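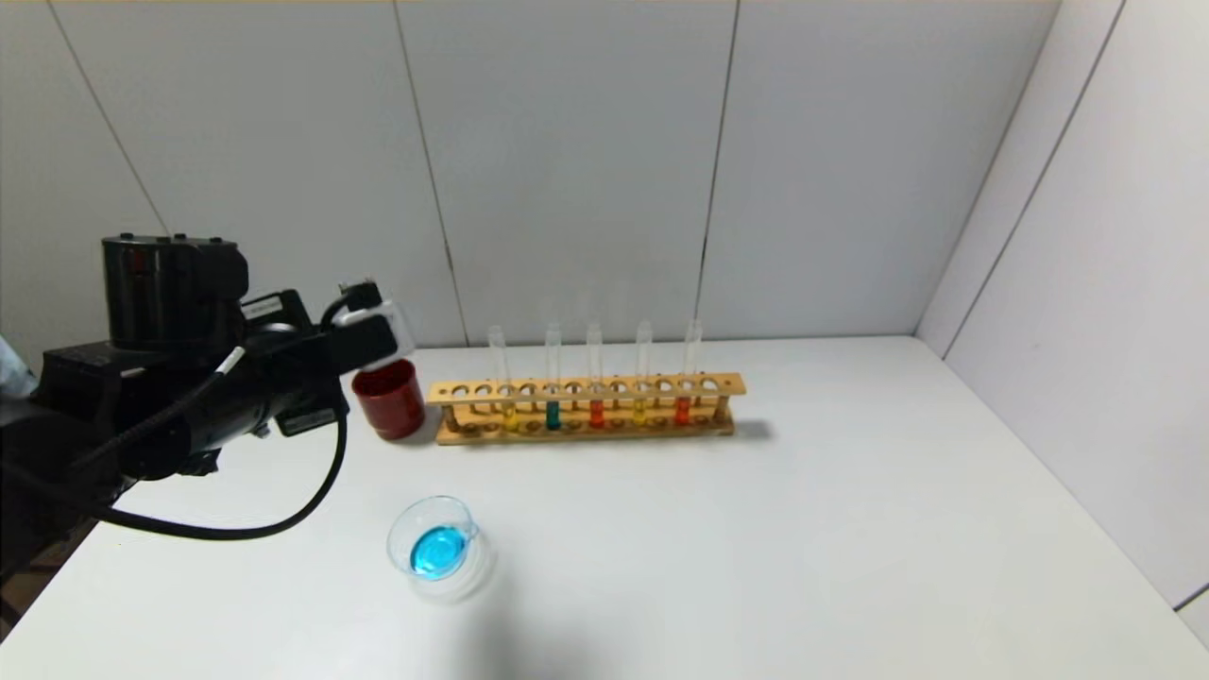 Besuch bei Irnance: Glasgeräte, Holzgestelle und ein langer Vormittag im Prüfraum

Die Firma Irnance hat am 24. März 2021 ihre Räume für Fachbesucher geöffnet. Angemeldet waren 22 Personen, geführt wurde in 2 Gruppen. Der Betrieb liefert Kleinteile für Schul- und Ausbildungslabore: Reagenzgläser, Gestelle, Stopfen, Bürsten. Gefertigt wird am Standort nur das Holz, das Glas kommt zugekauft und wird hier geprüft und verpackt.

Der Rundgang beginnt im Holzlager. Verarbeitet wird Buche, in Stapeln mit Zwischenleisten gelagert. Die Restfeuchte wird vor dem Zuschnitt an mehreren Stellen gemessen und auf einer Karte am Stapel eingetragen. Zu feuchtes Holz geht zurück ins Regal. Auf die Frage nach dem Ausschuss gab es eine ausweichende Antwort.

In der Werkstatt entstehen die Gestelle der Reihe Galon. Der Aufbau ist bei allen Längen gleich: Deckbrett mit durchgehenden Bohrungen, Bodenbrett mit flachen Senkungen, dazwischen Pfosten an den Enden. Die beiden Bretter werden gemeinsam aufgespannt, damit die Achsen fluchten. Sitzt eine Senkung versetzt zur Bohrung, steht das Glas schief und klemmt beim Herausziehen. Nach dem Bohren werden die Kanten gebrochen, von Hand und mit feinem Papier. Diese Arbeit dauert länger als der Zuschnitt.

Bei der Oberfläche gehen die Meinungen im Haus auseinander. Geöltes Holz lässt sich nachbehandeln, nimmt aber Farbstofflösungen auf. Lackiertes Holz bleibt länger sauber, platzt jedoch an den Bohrungsrändern ab, wenn es oft gespült wird. Derzeit werden beide Ausführungen angeboten. Für die Spülmaschine ist keine davon freigegeben.

Der Prüfraum liegt im hinteren Gebäudeteil. Auf einem Tisch mit weißer Platte stand ein langes Gestell aus hellem Holz, mit fünf Klargläsern bestückt, viele Plätze waren frei. Links daneben ein kurzer roter Becher mit glänzender Oberfläche. Auf der weißen Fläche hebt sich das Klarglas nur schwach ab, die Ränder sind am ehesten über dem Holz zu erkennen. Für die Sichtprüfung auf Schlieren und Randfehler verwendet der Betrieb deshalb einen anderen Platz mit dunkler Unterlage und seitlichem Licht.

Dexter Agbayani, zuständig für die Wareneingangsprüfung, erläuterte das Verfahren an einem Karton der Serie Clovix. Gemessen werden Außendurchmesser und Wandstärke, der Rand wird mit einem Tuch abgefahren. Bleibt eine Faser hängen, wird das Glas aussortiert. Die laufende Prüfliste war bei Position 1503 angelangt. Geführt wird sie auf Papier und abends übertragen.

Im Anschluss ging es zur Verpackung. Die Gläser liegen in Wellpappe mit Stegen, Öffnung nach oben, die Gestelle werden getrennt verpackt – eine Folge von Bruchschäden bei bestückt versandten Sets. Der Kartonlieferant Enriquez hat dafür einen neuen Einsatz vorgelegt, der sich noch im Falltest befindet. Ergebnisse sollen im Juni vorliegen.

Praktische Hinweise: Der Zugang erfolgt über den Hof, Parkplätze sind knapp. In der Werkstatt besteht Pflicht zu Gehörschutz, leihweise am Eingang erhältlich. Die Führung dauerte über 2 Stunden und damit länger als angekündigt, vor allem wegen der Rückfragen zur Oberflächenbehandlung. Datenblätter zu den Gestellen lagen aus, für das Glas mussten sie per E-Mail angefordert werden.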